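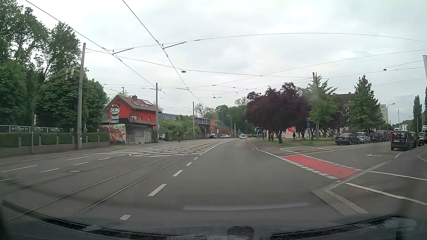 Bistavico Transport Encyclopedia – Street Track Department

Street-running track is tramway laid flush with the road surface, so that trams and motor traffic can share the same pavement. The rails are set into asphalt, concrete or stone and may curve across marked lanes. Hatched areas keep cars out of parts of the roadway. Where a cycle crossing passes the mouth of a side street, it may be painted red and edged with white blocks.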